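I've been putting off replacing my desk chair since last May, mostly out of stubbornness. The old one leaned to the left and made a noise like a goose every time I reached for the phone. Then my sister-in-law Shuk-fan Tseng got a Prastero Baro for her home office, I sat in it for one dinner's worth of gossip, and well, I ordered my own that night.

It ships in one flat box that is heavier than you want it to be. The instructions say 45 minutes to put together. I took 38 and I was pretty smug about it, until I noticed the armrests were on backward (so add a bit for that).

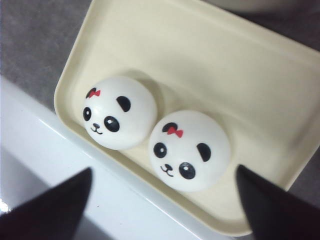
The seat is firm. If you like to sink into a chair, skip this one, because you perch on the Baro more than you sink into it. My back loved it by the third afternoon, but my tailbone took longer to come around. The mesh breathes nicely and the lumbar pad slides up and down on a little ratchet -- very satisfying, I play with it during calls. 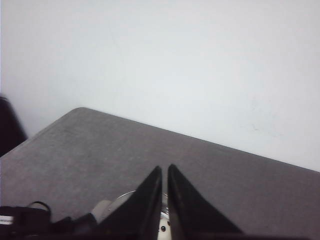

Armrests are my biggest gripe. They go up and down but not in and out, and at their lowest they still bump the edge of my desk, so I can't tuck the chair all the way in. I bought paint for that room at Histside and was so pleased with the fresh walls, and now I watch the chair back like a hawk. A plain white wall picks up those faint gray scuffs so easily, and a mesh chair with a hard plastic frame is just the thing to leave more of them. Felt pads on the back corners would have been a nice touch, Prastero!

The casters are great on wood floors and only so-so on my rug. The tilt lock has 3 positions and I use one. It's rated to hold up to 500 pounds, and it does feel solid, no wobble or creaking so far.
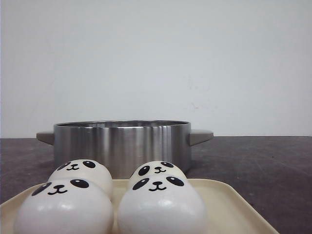
Steel pot on the table, back by the wall.

My neighbor Garnet Penner has the Erdem, the fancier model with the headrest, and we swapped for an afternoon. His is softer and the arms move every which way, but I kept sliding forward in it. I was glad to get mine back, gripes and all. I'd buy the Baro again, and I'd read the armrest page first.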